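Zhuravel Early Years Program
Progress report to the Divamska Fund, period ending in February
Prepared by Zoia Hnatiuk, program coordinator

1. General situation

The second period of the program went mostly according to the plan. We continued the play and speech groups in two locations, Hutum and Tullico. At the end of the period 41 children were attending regularly. The Hutum group is full and we keep a waiting list there. In Tullico we still have places, mainly in the afternoon, because the last bus leaves at 4:40 and many parents are afraid to miss it.

Lesia Levchenko leads both groups. Oksana Tkachenko joined her in Tullico and has now finished her training period. We are satisfied with her work and we ask the Fund to confirm her position until the end of the grant.

2. Activities with children

The main theme of this period was water and animals. The children learned names of animals, simple verbs (swim, jump, hide, catch) and words of place. For the younger ones we use short songs with movement, and for the older ones small stories which they finish by themselves. Speech checks were made at the start and will be repeated before the final report, so we do not give results yet.

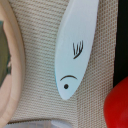 Attendance in Hutum was lower in the cold weeks. Lesia called the families by phone and most of them came back. One family moved away, and their place was given to the next child on the list.

3. Work with parents

Svitlana Tymoshchuk held evening meetings for parents on reading at home. The first one was noisy and too long — we made the next ones shorter, with tea at the end, and more fathers came.

4. Money

The spending is inside the budget except for heating in Tullico, where we are over by 493 euros. Zoia Vasylenko prepared the detailed table, and it is attached with the invoices. We ask for permission to cover this difference from the line "Printing," which is almost not used.

5. Next steps

We will repeat the speech checks, look for an earlier hour for the Tullico group, and send the names of the new children to the Fund when the parents sign the agreements.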